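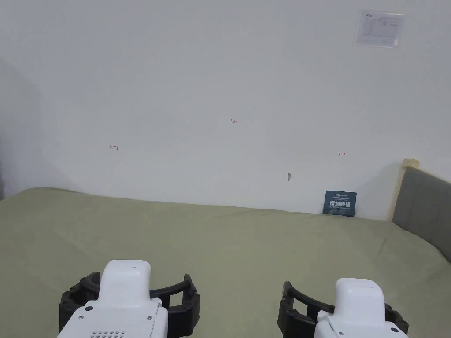

Das Greiferpaar am Bett, Prüfplatz Schlafzimmer.

Mo 28. Juni
Von Katia Dal Bello

Prüfliste Handgreifer-Set Hokton, Leihgerät des Anbieters Flellullow, Gerätenummer 2721
Prüfort: Musterwohnung Borkwood, Schlafzimmer

Liebe Kolleginnen und Kollegen, ich habe mir für diese Liste wieder etwas mehr Zeit genommen, als der Vordruck eigentlich vorsieht, und die Bemerkungen sind entsprechend ausführlich geraten. Wer nur die Ergebnisse braucht, liest jeweils das Wort nach der Überschrift.

1. Gehäuse, beide Greifer: in Ordnung
Der weiße Kunststoff ist ringsum glatt, ich bin mit dem Fingernagel an allen Kanten entlanggefahren und nirgends hängen geblieben. Die kleine Schraube an der unteren Blende des linken Greifers habe ich nachgezogen, sie saß aber schon fest. Im Februar hatten wir beim Gerät von Grasso an ähnlicher Stelle einen scharfen Grat, deshalb schaue ich da inzwischen zweimal hin.

2. Backen und Klemmstellen: in Ordnung mit Hinweis
Die schwarzen, gerippten Bögen laufen leicht und gleichmäßig. Zwischen Bogen und Gehäuse bleibt beim Schließen allerdings ein Spalt, in den eine Fingerkuppe gerade so hineinpasst. Es tut nicht weh, man erschrickt nur. In der deutschen Kurzanleitung fehlt ein Warnhinweis dazu, bitte bei Flellullow nachfordern.

3. Taster: in Ordnung
Der runde schwarze Knopf lässt sich auf beiden Seiten gut ertasten, auch ohne hinzusehen. Ich habe mehr als 200 Mal gedrückt (ja, mein Daumen hat sich beschwert) und keinen Aussetzer bemerkt.

4. Signalton: Mangel, leicht
Der Ton kommt durch das Lochraster unten am Gehäuse. Beim Ablegen auf weichem Stoff wird er so dumpf, dass ich ihn vom Flur aus kaum noch gehört habe. Für den Einsatz beim Bettenmachen wünsche ich mir eine lautere Stufe oder eine zusätzliche Vibration.

5. Textilien: in Ordnung
Geprüft mit dem blassgrünen Laken auf dem breiten Bett, Ziehen, Glattstreichen und Anheben an der Matratzenkante. Keine gezogenen Fäden, keine Abfärbung von den Rippen. Bei Frottee bin ich mir weniger sicher – das sollte jemand nachholen, der ein altes Handtuch opfern mag.

6. Umgebung des Prüfplatzes: in Ordnung mit Hinweis
Die roten Markierungen an der Wand, die beiden Pfeile und die 1.23 dazwischen, bitte bis zum Abschluss stehen lassen. Der Aushang in der Klarsichthülle bleibt ebenfalls hängen. Das dunkelblaue Heft mit der chinesischen Aufschrift, das hinten an der Wand lehnt, gehört vor dem nächsten Durchgang ins Regal, es fällt sonst irgendwann hinter das Bett.

7. Handhabung und Ermüdung: offen
Nach 12 Minuten mit beiden Greifern habe ich die Unterarme gespürt, nach einer Pause ging es wieder. Ich habe kleine Hände und möchte das ungern zum Maßstab machen, also bitte zwei weitere Personen probieren lassen und die Zeiten hier eintragen.

8. Unterlagen: unvollständig
Die Anleitung ist freundlich geschrieben und gut bebildert, das muss man Flellullow lassen. Es fehlt die Seite 106 mit den Reinigungsmitteln, im Inhaltsverzeichnis steht sie noch.

Gesamturteil: Weiterverwendung im Probebetrieb möglich, Punkte 2, 4 und 8 an den Anbieter gemeldet. Kaufempfehlung stelle ich zurück, bis Punkt 7 ausgefüllt ist.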